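Bag packing cell: wrist faults and stops

Why does the arm stop with its gripper inside the bag?
Usually it's a torque trip at the wrist. The Volus controller cuts motion after 3 seconds over the limit, and the arm holds wherever it was. The cable conduits beside the gripper can catch on the paper lining when it goes in deep.

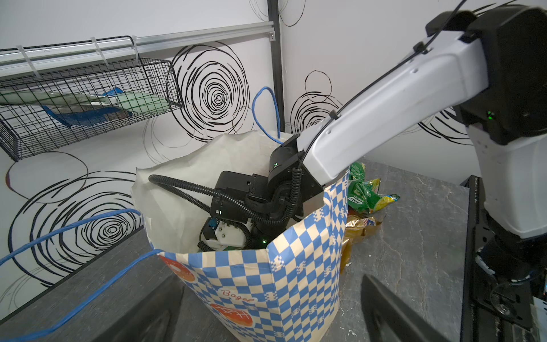 Don't pull the bag off. Press the stop, log fault 242, then switch the arm to hand guide and lift it straight up.

A green light is still on. Is it safe to reach in?
No. Green means the part has power. Use the main switch and wait 5 minutes.

Can I keep using a snack bag that has torn?
Take it out of the set. Torn film folds over the fingertips and gives a false grip reading. 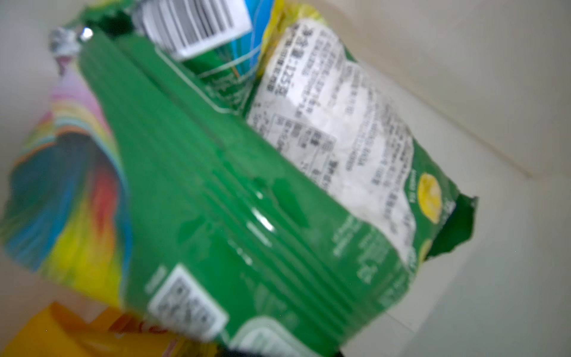

Green snack bag with a ripped end, on top of other packages.

Do both arms have to stop?
Yes. Before January the Hoani software stopped only the arm that tripped, and at Meltden the second one kept going and hit it. The update links the two stops.

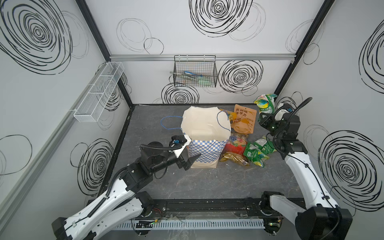 If your version is older than 600, run one arm at a time until you have updated.

Who clears a repeat fault?
Attila Borbély at Zurulano. Send him the log before you restart, as a restart erases it.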